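Speaker notes - Good practice for simulated gripper trials
Grernville workshop day, Saturday, afternoon slot, 25 minutes plus questions

Slide 1. Title
Say hello, say which team I'm from, and get on with it. Most of the room already runs simulated trials. The talk is about the rules we work to at Clulturow and which of them I would keep if I had to start again. Ask people to hold long questions until the end. Short ones are fine as we go.

Slide 2. Where the rules came from
Two years ago we had no written rules. Each person set up scenes their own way and saved whatever they thought mattered. When we tried to put the results together for the Hviid project we had 3,000 trial records and could only use 232 of them. Pause here and let them read the slide.
The rest had something missing. Usually it was the starting pose, or the version of the scene file, or any note of what counted as a success. None of the work was bad. It just couldn't be compared.

Slide 3. The rules
There are 5. Read them out slowly, people will want to write them down.
Rule one. Write the success test before the first run, and don't change it halfway through a batch.
Rule two. Save the seed, the scene version and the gripper settings with every record.
Rule three. Keep failed runs. They go in the same folder as the good ones, with the same fields filled in.
Rule four. Change one thing at a time between batches.
Rule five. Somebody who didn't build the scene has to check it before it is used.

Slide 4. Rule one in more detail
This is the one people argue with. "Picked up" sounds clear until two people score the same run. Ours now says the object must be clear of the surface, held by both fingers, and still held at the end of a set wait. Give the Brestberg case: two scorers, same batch, different totals, and both were following the wording as it stood. We rewrote the wording and scored the whole batch again.
If someone asks how long the wait should be, say it depends on the task. Write it down, whatever it is.

Slide 5. Checking a scene
The checker opens the scene cold, with no help from the builder. They look from the gripper's own view as well as the overview, as the two can tell you different things. They open the fingers fully and note what can be seen between them and what the fingers hide. They look at anything flat on the surface, such as cards or pictures, and ask whether it is meant to be part of the task or only background. If it is background, the scene notes have to say so.
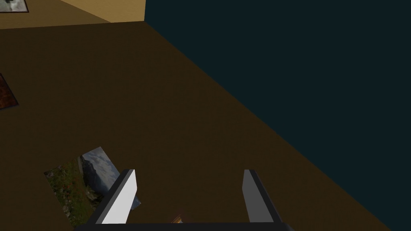

Lighting gets its own line on the check sheet. A dim, flat scene is fine to use, but it must be a choice and it must be recorded. We had a batch where one person had changed the lights and not said, and we spent a week blaming the grasp planner.
Target objects should be named in the notes with their starting position. "Small item near the gripper" is not good enough.

Slide 6. What it costs
The check adds time to every new scene. People grumbled at first - I was one of them. Reusing checked scenes is what makes it bearable, so keep a shared list and mark each one with its version.

Slide 7. What we still get wrong
Rule four slips when a deadline is close. We also have no good rule yet for retiring old scenes. Ask the room what they do.

Slide 8. Questions
Leave the five rules on screen. Blank check sheets are on the table by the door.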